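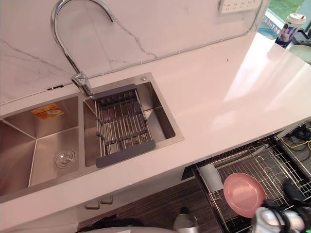 The Rack That Lives in the Sink

For most of my adult life the dish rack stood on the counter, to the right of the sink, on a plastic tray that collected a gray line of scale. I cleaned the tray when I noticed it. When we moved to a smaller kitchen in Umarness, the rack didn't fit between the faucet and the stove, and for a few weeks we dried everything on a folded towel.

The towel was never dry. By October I was reading about drying racks in the evenings, which is a thing that happens to people.

There are three main kinds. The first is the counter rack, with a tray or a spout that drains toward the basin. The second rolls out flat like a sushi mat and lies across the top of the sink. The third is the in-sink or over-sink rack, a set of metal rods held in a frame that adjusts to the size of the basin. The last kind suits a double sink best, because you can give up one side to drying and still wash in the other.

Hegyi, a kitchen supply store on the main street in Hasumham, keeps all three on a low shelf near the back. I measured our basin twice before I went and still came home with one that was too short. The second one fit. It cost 23 dollars, and I paid another 6 for a pair of spare end caps I have not needed.

What changes when the rack moves into the sink is mainly the order of work. You wash on the large side, rinse under the faucet, and set the plate down on the small side without carrying it over the counter. The water goes straight down the drain. The counter stays clear for cutting vegetables or leaving the mail. 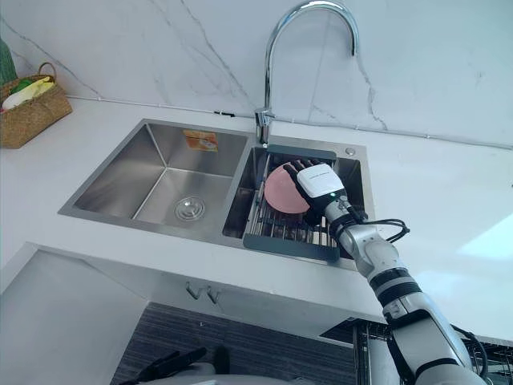

A pink plate on edge in the right basin, with the left basin left clear.

Plates do best upright. Laid flat, a plate traps water under the foot ring and will still be wet at breakfast. Stood on edge with the lower rim between two rods, it drains from both faces. Large dinner plates can tip if the rods are set wide, so put them at the end of the row where they have something to lean on. Bowls go upside down at a slant. Glasses are harder, and I still put the tall ones on a towel.

There are drawbacks. You lose the second basin for soaking, and a roasting pan has to wait its turn. With a family of five, one small basin of rack space would fill up before the pots were done. A friend in an old house outside Hasumham has a single sink and tried the same kind of rack for a week. She spent the week lifting it in and out and went back to the counter.

Cleaning is simple enough. Lift the rack out, scrub the rods with a brush, and wipe along the end pieces where the rods go in — that is where the film builds up. A little white vinegar takes off scale. Sakar, the hardware store by the bridge in Umarness, sells a narrow bottle brush that reaches between the rods, and an old toothbrush does nearly as well. Rinse the basin while the rack is out, and check the strainer for rice.

If you are buying one, measure the inside of the basin as well as the rim, and take both numbers with you. Look at how the frame locks once it is adjusted. Ours slides a little when a heavy plate goes in on one side, and I have learned to load it from the middle.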